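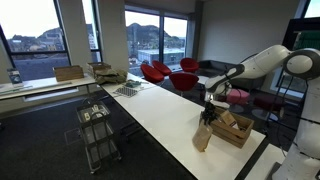
Changes to Household Paper and Cardboard Collection

Residents of the Nakent service area are advised that the schedule and sorting rules for household paper and cardboard will change on Saturday, 2024-04-27. The new arrangements apply to all single-family homes and to apartment buildings with fewer than 40 units. Larger buildings will continue under their existing contracts until November.

Under the new schedule, paper and cardboard will be collected every 2 weeks on the same day as household trash. Carts must be at the curb by 8 a.m. and should be placed with the lid opening toward the street. Carts set out after the truck has passed will not be serviced until the next scheduled collection. A street-by-street calendar has been mailed to each household, and additional copies are available at the Venik Street office during regular business hours.

Paper bags, cereal boxes, envelopes, newspapers and flattened shipping boxes may be placed in the cart together. Bags do not need to be tied or bundled. Small paper labels may be left in place. Boxes larger than the cart should be cut down to fit; material left beside the cart will not be taken.
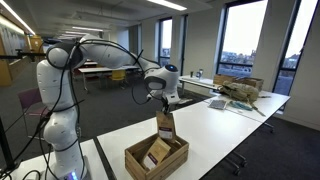 The following items are no longer accepted with paper: drink cartons, frozen food boxes with a plastic coating, paper cups and shredded paper. Shredded paper may be brought to the Zilta Road drop-off site in a closed paper bag. Food-soiled paper, including napkins and greasy pizza boxes, belongs in the food scraps cart where that service is offered and in the trash elsewhere.

Carts containing material that is not accepted will be tagged and left at the curb. The tag will state the reason. Residents may remove the material and set the cart out again on the next collection day. A fee of 42 dollars applies if a special return visit is requested — this amount is unchanged from last year and is added to the regular quarterly bill.

Households on Stojanovska Avenue between the rail crossing and the reservoir should note that collection will take place from the rear lane while the water main is being replaced. Carts may be returned to the front curb once notices to that effect have been posted.

Residents who need a second cart, a smaller cart or help bringing a cart to the curb may submit a request by mail or at the counter. Requests for curb assistance are renewed automatically and do not require a new form this year. Replacement lids and wheels are provided at no charge.

The Zilta Road site will keep its current hours. Proof of address is required on entry.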